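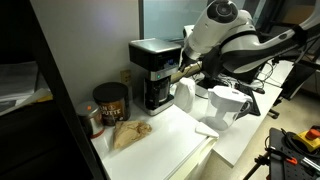 Equipment Plan for a Counter-Service Robot Cell
Student project report, Barnow Technical College
Version 2, 2026-10-04

1. Purpose of the report

Our group was asked to prepare a purchasing plan for a robot cell which can do small kitchen work: take a carafe from a coffee maker, lift a kettle, move a pitcher, put a canister back in its place. The college already has one arm, and the plan is for a second cell in the Prullwood building. The report explains what must be bought, what can be shared with the first cell, and in which order we suggest to spend the money.

We did not write any control software in this project. Another group does this part, and we only asked them what they need from the equipment.

2. What we start from

The first cell stands at a white counter with a drip coffee maker, a small electric kettle and a water filter pitcher. The arm is white and black and reaches over the counter from the side. A long white table continues behind the counter, with the keyboard and mouse on it, and the emergency stop box is on a black tool cart next to the work area.

We spent two afternoons at this cell before we made any list. This was useful, because our first list was written from catalogs only and it had many expensive things and few small ones. After the visits we removed a second depth camera and a linear rail, and we added cable covers, a power strip with separate switches, and a proper place for the stop button.

Three observations had the most influence on the budget.

The first is about cables. On the long table black and white cables lie together in a tangle, under the arm. When a person wants to change one cable, they have to follow it by hand from one end to the other. We have planned cable trays and labels from the first day in the new cell, and not as something for later.

The second is about the stop button. On a cart it is easy to bring the button close to the operator, but a cart has wheels in most catalogs and can be pushed away by a visitor. We discussed this for a long time. Our decision is one fixed button on the table edge and one movable button, connected in series.

The third is about the objects. The appliances are ordinary household products, and this is good, since they can be replaced from any store. But a household product can disappear from the market in one year. If the coffee maker breaks, the next model can have another carafe handle, and the gripping positions must be taught again. Therefore we ask to buy spare items together with the first ones.

3. Requirements

We collected the requirements in a short meeting with the software group and wrote them in the form below. "Must" means that the cell cannot be used without it. "Should" means that we can start without it.

Must: an arm which can lift a filled kettle and still has some reserve in payload.
Must: a two-finger gripper with exchangeable finger tips.
Must: two emergency stop buttons, both reachable without walking around the table.
Must: a stable counter, screwed to the wall or to the floor.
Must: separate power circuits for the heating appliances and for the robot controller.
Should: soft finger tips for thin plastic handles.
Should: a drip tray under the area where liquids are poured.
Should: a closed cabinet for spare items and tools.

The requirement about payload needs an explanation. A catalog gives the payload for the arm alone, and the gripper, its adapter plate and the cable are already a part of this number. In our first calculation we forgot the adapter plate. After correction, the smallest arm in our comparison was no longer suitable, even if its price was very attractive.

4. Comparison of the offers

We asked two suppliers for offers. Dallura sells a complete package with arm, controller, gripper and installation. Tuncer sells the arm and controller only, and the customer finds the gripper from another source.

The package from Dallura has a higher price, but the adapter plate, the gripper cable and the first day of training are included. The delivery time is 15 weeks. If something does not work between arm and gripper, there is one company to call.

The offer from Tuncer is cheaper on the first page. After we added the gripper, the plate, the cable and the shipping, the difference became small. The delivery time is shorter, but the gripper would come separately, and we could not get a clear date for it. The documentation of Tuncer is better than the other one, and we mention this because the software group gave it much weight.

We also looked at a used arm from a dealer. The price was low. However, the dealer could not tell us how many hours the arm had worked, and the controller was an older type for which the maker does not offer updates anymore. We do not recommend it.

Our recommendation is the Dallura package. Two members of the group preferred Tuncer, and their arguments are in the appendix of the printed version.

5. Small items

In many reports which we read as preparation, the small items are one line with the name "accessories". We think this line is the reason why projects go over the budget. We have listed ours one by one, and the total of the small items is 584 dollars.

The list contains: cable tray and sleeves, label tape, power strip with single switches, drip tray, absorbent mats, two sets of finger tips, a second carafe, a second kettle, canisters in two sizes, clamps for the counter, hex keys, and a lockable box for the tools.

The paper products are not in this total. Napkins, coffee filters and paper bags will be paid from the consumables of the department, for which we request 200 dollars for the first year. They are cheap, but they are also test objects. A crumpled paper bag has another shape every time, and the software group wants a steady supply of them.

We recommend to buy the canisters in one dark and one metallic version. A shiny surface reflects light and can be more difficult for the cameras, so it is better to find this problem early than after the lighting is installed.

6. Room and electricity

The room in Prullwood has a window on the wall where we want to place the counter. We considered a position on the opposite wall, but there the water connection is too far away. Our plan includes a simple blind for the window. The blind is not expensive, and it gives the same light in the morning and in the afternoon.

The coffee maker and the kettle are both heating devices. If both are switched on at one time on the same circuit as the controller, there is a risk that the breaker opens and the arm stops in the middle of a movement. The building office has confirmed that a second circuit is possible. The work must be ordered before December, because after this the electricians are occupied in another building.

The counter must be at a height where the arm can reach the back row of objects without stretching completely. We made a cardboard model of the counter and tested the reach with a wooden stick of the same length as the arm. The method is simple, but it showed us that the pitcher should stand near the front and the coffee maker can stand against the wall.

7. Order of purchase

We propose 3 phases.

Phase 1: electrical work, counter, cable trays, blind. All of this has to be ready before the arm arrives, as it is difficult to drill and clean around an installed robot.

Phase 2: arm, controller, gripper, both stop buttons, safety check. The training day should be held in this phase, with both groups present.

Phase 3: appliances, canisters, spare items, finger tips. The appliances come last so that the warranty time does not run while they are in a box.

If the budget is reduced, we suggest to delay the closed cabinet and the soft finger tips. We do not suggest to delay the second stop button or the second circuit.

8. Open questions

Who is responsible for water on the floor? In the first cell the operators clean it, but no rule is written.

Can the two cells share one set of spare fingers? The grippers would be from different makers, and we have not received the drawing of the flange from Dallura yet.

How long must the coffee maker cool before a person may empty it? The manual does not give a time. We have asked the safety office and will add the answer in version 3.

9. What we would do differently

We asked for the offers too early. Both suppliers had to correct their offers after we changed the payload, and this cost two weeks. The visit to the existing cell should have been our first step.

We also underestimated the work with the forms. Every order above the limit of the department needs a written reason and a comparison, and for the small items from different stores this means many signatures. The completed forms are stored in the project folder, together with the price list and the drawing of the counter.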